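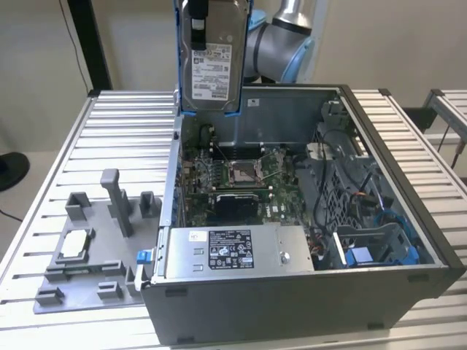
A hard drive in its blue caddy, over an open tower at the Jisgate workshop in Wultorcombe.

Sofia Psarras keeps a notebook for the cell, and the entry she reads out first is from September. It says, in full, "Dropped it. Again. My fault." The fault was a gripper screw she had meant to tighten before lunch.

The cell is called Sanna, after a ferry Psarras once got seasick on. Its job is to take old desktop computers apart in an order that leaves the pieces worth having. Looking after it is mostly a matter of small hardware and patience, and Psarras claims to be well supplied with one of them.

Her morning begins at the fingers. She goes over the linkage screws with a hex key, then wiggles each joint by hand and listens, like someone buying a used bicycle. Next comes the fixture plate, which gets brushed out and checked against its stops. A crumb of plastic in a pocket can put a processor at a tilt, and the arm has no opinion about tilts. It will go where it was told.
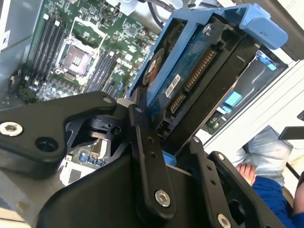

Drive caddies are the part she complains about most. They flex, they have handles in awkward places, and they were designed for a thumb. Teaching the grip took 101 tries, all of them in the notebook, and the first 90 make grim reading. The cure was to close the fingers more slowly and come in from a slightly different angle - a change that took two minutes to type.

Natalina Pace, who runs the shop's budget, would like the cell to get through 200 towers before anyone asks for new fingers. Psarras has already priced a set from Brornach. She keeps the quote folded in the back of the notebook, behind the page headed "Noises."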